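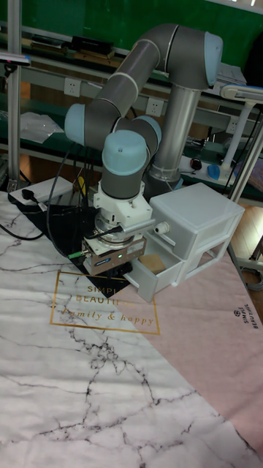 Fuvthorpe Fishkeepers > Freshwater > Water quality

Cloudy after filter change, do I start again?

pondlife_val
Right, need advice quick. Swapped the old internal filter for a Tokard canister, 300 litre tank, mostly tetras and a few corys. Like an idiot I binned the old sponge. Water went milky by the next morning. Ammonia showing, nitrite nothing yet. Fish seem ok but one cory keeps dashing up for air. Shop says strip it down and start over. Do I?

mosskeeper
No no no. Don't strip it down. Bacterial bloom, clears by itself. You've still got some bacteria on the gravel and wood, chuck that out and you really are back to day one.
Feed every other day, tiny pinch. Test daily. Change a bit of water whenever ammonia shows.

Baffled of Woltulis
What he said. Also is your test kit in date? Mine was 2 years out and I spent a whole January chasing ammonia that wasnt there.

pondlife_val
In date, just checked. Temp is 27, should I drop it? Someone at work said warm water holds less air.

mosskeeper
It does. Bring it down slowly over a few days, and lift the spray bar so it breaks the surface. That'll help the cory more than anything.

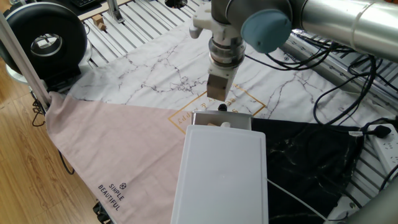 Posted by Endang Krishnan (moderator), 7.40 am

Moving this out of Beginners, hope thats ok. Val, anyone near you with a running tank? A lump of old sponge from a healthy filter is worth more than any bottle. Stuff it in the first tray of the canister, don't rinse it under the tap. Keep it wet on the way home, in tank water.

reedbed
Disagree a bit. Used sponge from a stranger's tank = whatever their fish have got. I had whitespot that way, lost three loaches. Bottled stuff is fine if it's fresh. Double the dose first day, lights off.

Baffled of Woltulis
Bottled stuff is expensive water imo. Tried two, no difference at all.

reedbed
How old were they? Were they sat on a warm shelf all summer? Makes a difference. And did you put dechlorinator in first? Loads of people don't wait.

Baffled of Woltulis
...possibly not

Vilém Baláž
Both can work. I used bottled on one tank and old sponge on the other, the sponge tank settled sooner, but it was a smaller tank with fewer fish so not a fair test. If you take sponge take it from someone who hasnt added any fish lately.
More important, what water conditioner? Some of them make certain ammonia kits read high. Check the leaflet.

pondlife_val
It's the Khoo one, blue lid. Leaflet long gone. Will look it up tonight.
Neighbour of my sister's has had the same tank going for years, no new fish, going to beg some sponge off her. Changed about a quarter of the water this morning, cory already calmer.

mosskeeper
Good. Leave the canister shut now, no fiddling, however brown it looks in there.

reedbed
Still say quarantine the sponge lol

Endang Krishnan (moderator)
You can't really quarantine a sponge without feeding it, reedbed. Val, post your numbers when you've got 3 days' worth, ammonia and nitrite both. Nitrite will probably go up next so don't panic when it does.

pondlife_val
Will do. Ta all. Not stripping it down then.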